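Give me the boring gripper

I have spent most of this month swapping hands on robots, in simulation and on the bench, and I'm having the best time I've had at work in years. I'm also more convinced than ever that we compare grippers the wrong way.

Look at any spec sheet. Payload, stroke, closing force, cycle time – all of it measured on a nice block held square to the fingers. The Protton two-finger unit we started with looks dull on that kind of page. The Garesden hand looks fantastic, and it should, with all those joints. I wanted it to win! I'd already cleared a spot on my desk for it.

Then we gave both of them doors. We ran 350 attempts on each hand with the same arm and the same controller, and the Protton got the door open on 306 of its runs. The Garesden never came close. It could wrap a handle beautifully once it arrived, but getting there meant threading a fat palm past the door face, and every extra joint was one more thing for the planner to fret over.

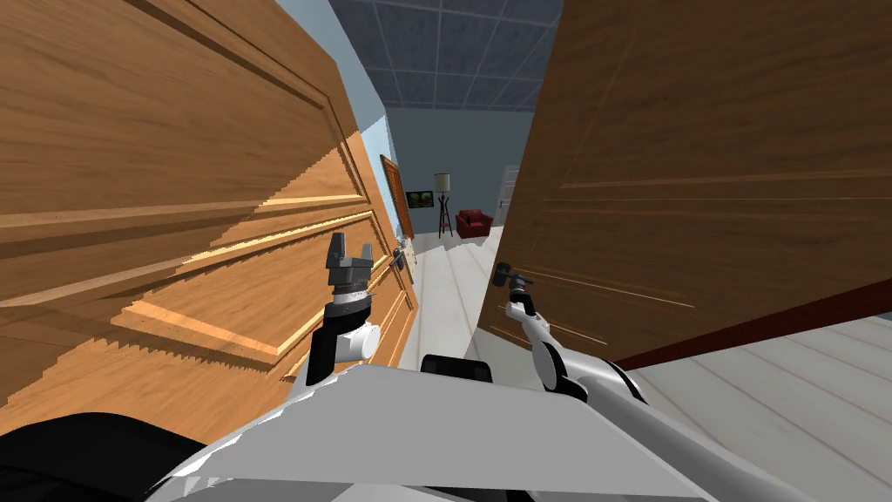

Doors are the test I'd hand to anyone shopping for a gripper, and I'd do it before they picked up a single block. A handle is small, it sits close to a big flat surface, and the moment you pull on it the whole target swings away on an arc. Add a second door and things get really fun. With a door on each side and both arms up between them, the slender tip on the right can reach that dark lever while the other hand stays open in front of the honey-colored panels, and neither arm has a lot of room to spare. You learn more about a finger's shape from one pose like that than from a table of forces.

Begoñe Urquijo, who wrote most of our controller, thinks I'm being unfair to the big hand. Her argument is that we tuned everything on two fingers first and the Garesden inherited settings that never suited it. She may be right, and on Thursday we're rerunning it with her gains. I'd still ask why a hand should need that much coaxing to push down a lever.

Simulated contact is forgiving in some places and weirdly strict in others, so I wouldn't buy hardware on these numbers alone. But it's a cheap way to find out which questions to ask, and I wish more people would publish the awkward poses along with the good ones. Next up is the Zaltosell wrist, which adds 2 degrees of freedom right behind the fingers. I can't wait to get it near a door.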